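Shared Rooms Grant: second progress report to the Hirkotell Fund

Period covered: spring to October

1. Where we are

The grant was made to furnish and run shared sitting rooms for tenants in our two buildings, Bastenard House and the Barkari Road flats. Both rooms are now open. Barkari Road opened in the spring as planned. Bastenard House opened 11 weeks late, after the floor contractor had to come back to finish the threshold and the skirting.

Furniture at Bastenard House is in place. We bought light wood throughout so that pieces can be moved between the two buildings and still match. The small items on the table were chosen with tenants, who asked for things that would make the room feel less like a waiting area: an artificial flower in a pale green cup, a pump bottle, and a cloth in a black and white zigzag pattern to go over the wooden rack.
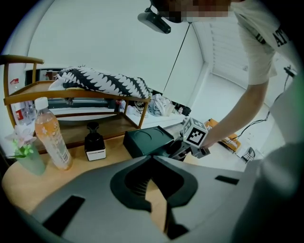
Spending on small items has come in under budget. We allowed £121 for table items and textiles in each room and have spent £85 at Bastenard House. We would like to carry the difference over to replacements, as cups and cloths will wear out first. The supplier, Choo, has agreed to hold its prices until the end of the grant.

2. Use of the rooms

Tenants signed in 41 times at Bastenard House in the first month. This is lower than Barkari Road over the same length of time, but the Bastenard room was closed on two afternoons for a lock repair. Evenings are the quietest. The Tuesday session is the best attended and has been extended by half an hour.

Tidying has been the main difficulty. Drinks and packets were being left out at the end of sessions and the next group had to clear up before starting. We have now put a short closing list by the door, which asks the last group to clear the table, close any boxes and fold the cloth. It has helped on most days. Storage is still short and we are pricing a low cupboard.

3. Update from Bastenard House

The following note was added after the main report was drafted.

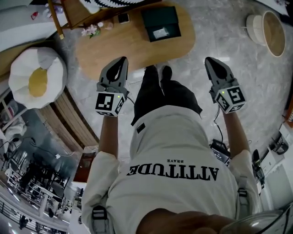
Bastenard House, October

The oval table is staying. We had considered changing it for a square one, but tenants prefer the rounded ends and it leaves enough space to walk past. The pale marble-patterned floor sweeps easily and shows crumbs, so it needs doing after each session.

Still to do before the next report: fit the cupboard, buy a second cloth, and agree winter opening hours for both rooms. We do not expect to ask for further funds in this period.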